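Opinion > Equipment > Laundry and Linen

Budget for the fingers before you budget for the arm

By Natanael Barbosa

47 shares | 2 comments

Every October our laundry puts together its equipment list for the next year, and this time the top line was a robot to pick up and sort garments. Calletti and Boltberg both sent quotes. Both quotes had a large number for the arm and a small number, near the bottom, for "accessories."

I think that order is wrong. The arm will probably last for years. The grip pads will not. At our Holanda site we went through 56 pads in the first trial, and none of them were in the budget. We paid for them out of the money set aside for dryer repairs, and then a dryer needed repairs.

A buyer should ask for the yearly cost of parts that touch cloth, in writing, before talking about the purchase price. Avo gave us that figure when we asked: $934 for each station. It was higher than I wanted, but I could plan with it.

The other cost people leave out is the easy-looking work. Sales demos like folded towels on a clean table. Our work starts with shirts on the floor.

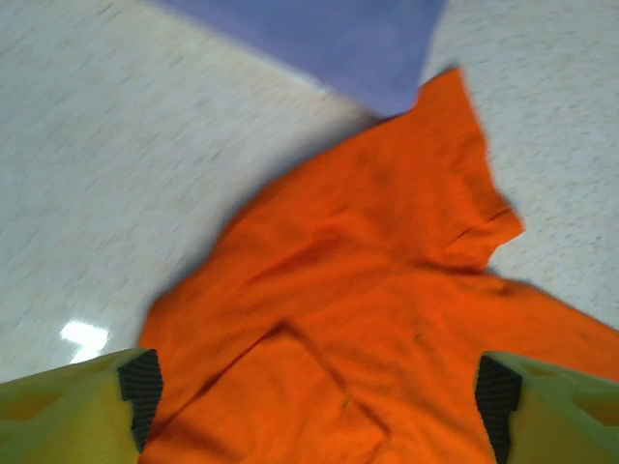
If a vendor won't run a trial on your own garments, I would take that vendor off the list. A trial costs a day or two of somebody's time. A machine that only handles towels costs a lot more, and you'll be making payments on it while people do the shirts by hand.

I would also hold back part of the first year's money until the pads have been replaced once. Then write the second year's budget from the invoices.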